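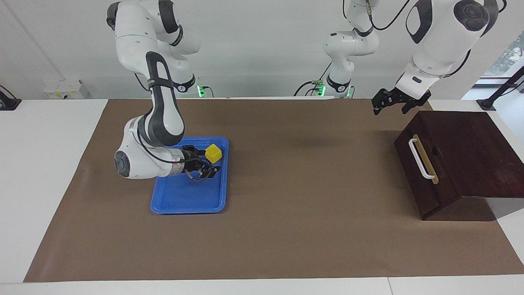 Home News Local Business Opinion Contact

Zilow tray set goes on sale Tuesday, with big promises and few details

Gevorance will put its Zilow sorting set in Ljungberg stores on Tuesday at $35, and the company says it will help households "take back the tabletop." That is a lot to ask of a blue plastic tray and a yellow cube.

The tray has rounded corners and a raised rim. The cube goes in the tray. Buyers are told to lay down a sheet of brown paper first, which they'll have to find themselves, as it isn't in the package. 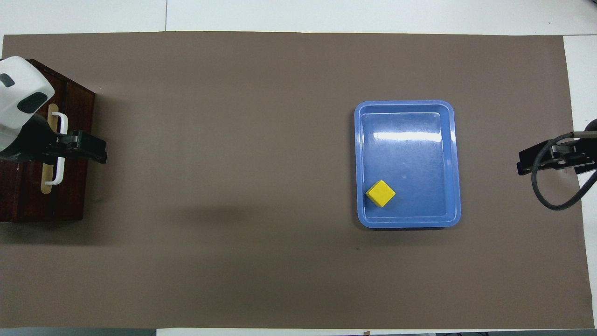 Gevorance points to a home trial in Rinen, where it says 737 of 1090 households reported less clutter after 2 weeks. The company hasn't released the questions it asked. It also hasn't said whether any of those homes were given an ordinary tray for comparison, or a shoebox lid.

A company statement called the results "very encouraging" and said a larger tray is planned for June. It didn't give a price.

Ljungberg says unused sets can be returned with a receipt. Opened sets can be exchanged only for another set.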